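Leave the Street Fair Messy

July 18, 2021

I love our summer street fair, and I'm saying so up front because I'm about to complain about it for several paragraphs.

The Clerkarine Street Fair comes back next month after a year off, and in March the organizers sent out the new plan. Assigned booths, matching white tents, a theme ("Forward Together," which could be the slogan of a bank), and a main stage sponsored by Plullance. The booth fee went up to $124. It used to be $31 and a handshake, more or less.

I get why. Money is tight after last year, insurance costs what it costs, and matching tents look great on a flyer. But the best thing about this fair was always that it looked like the town had emptied its closets onto Brouwer Street and started cooking.
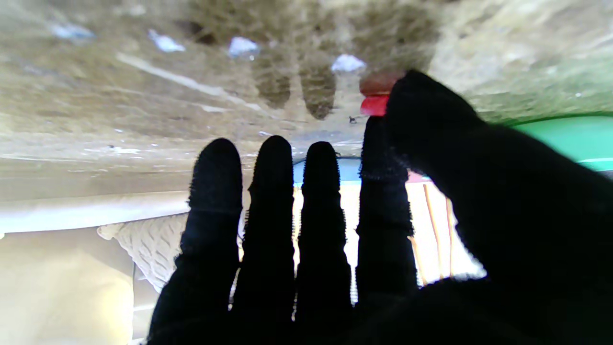 My favorite booth of all time was a card table with four jars of pepper jelly on it and a hand-lettered sign that spelled "jelly" wrong. I bought two jars! They were gone by Labor Day and I have thought about that jelly ever since. Does the pepper jelly table pay $124? It does not. It would have to sell jelly all day long just to break even, and then there's the tent, because you can't bring your own anymore.

So who does pay? People with a business already, mostly. Bruruvari will be there with the candles, and I like their candles, I have one in the bathroom right now. But I can get them any day of the week at the shop. A fair ought to have stuff in it that I can't find on a regular Tuesday.
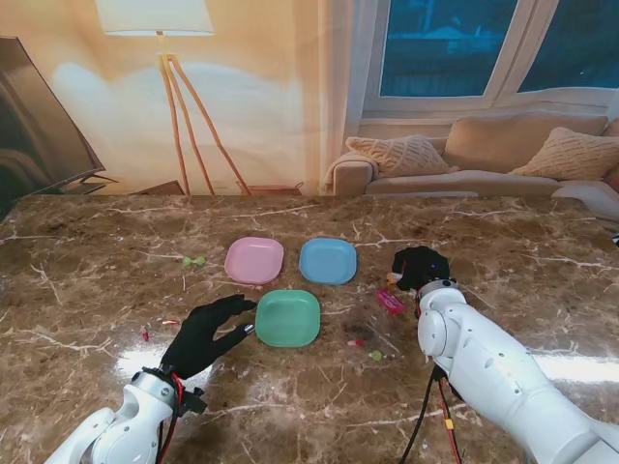
And the theme, oh boy. Every booth is asked to "reflect" it. How does a corn dog reflect Forward Together? The old fairs had themes too, I guess, but they were things like "Summer" and everybody ignored them and had a nice time. The dance groups danced whatever they'd been practicing since winter, and the kids' parade was mostly dinosaurs.

I'd like to see a cheap row. Put it at the far end by the library, where the foot traffic is bad anyway, and charge the old $31. Bring your own table, no tent required, sell your jelly or your crochet or your uncle's tomatoes. Let Plullance have the stage and the banners. They paid for them, fine.

The plan says they expect 800 people on opening night, and I'll be one of them, probably in the corn dog line. If you think a cheap row is a good idea, write to the fair office before the booth map gets printed. I already have, twice.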